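Trornside Open Day – Support Ticket
Subject: Clothing station, missed grasps and delayed grip readout
Status: Closed
Last updated: September 2, 2026

Issue reported
During the August open day at Trornside, the visitor display for the clothing station showed the grip readout 2 seconds behind the live view. Guests from Hillonia also noted that the fingers closed short of the fabric on several attempts. The demonstration was paused while support staff reviewed the station.

Environment
Hand-held gripper, yellow fingers, unit label 025. Session software: Tremis. Display equipment supplied by Azevedo.

Steps taken
1. Restarted the Tremis session. No change in the delay.
2. Moved the display from the guest network to the wired line. The delay cleared.
3. Checked finger travel in the service menu. The closing limit had been saved at 45 percent, a value left over from a rehearsal with boxed items.
4. Reset the limit to 100 percent and repeated the grasp on soft items.

Station records, unit 025, knit garment and plaid cloth respectively: 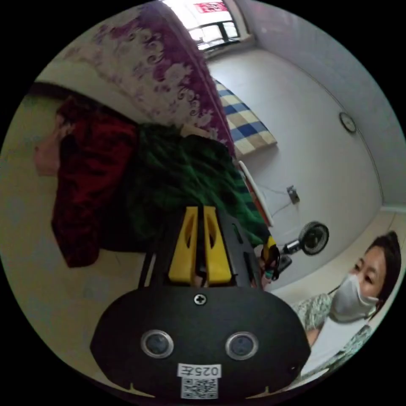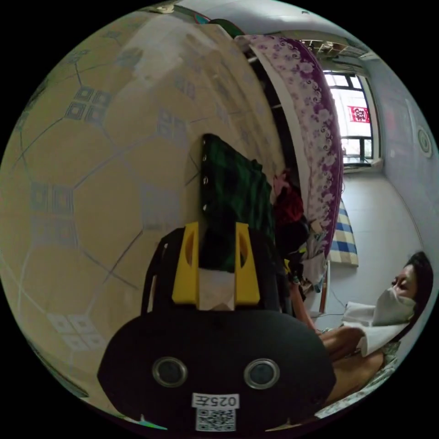 Resolution
The display delay was assigned to the guest network and the short closing to the saved limit. The two faults were unrelated. The program resumed after the break, and the Hillonia group was offered a second viewing.

Follow-up
The closing limit is to be read aloud and entered on the setup sheet before each public session. Azevedo has been asked to label the wired port on the display cart – the present marking is hard to read under the shelf. A request to lock the limit during visitor sessions has been filed separately under Tremis and remains open.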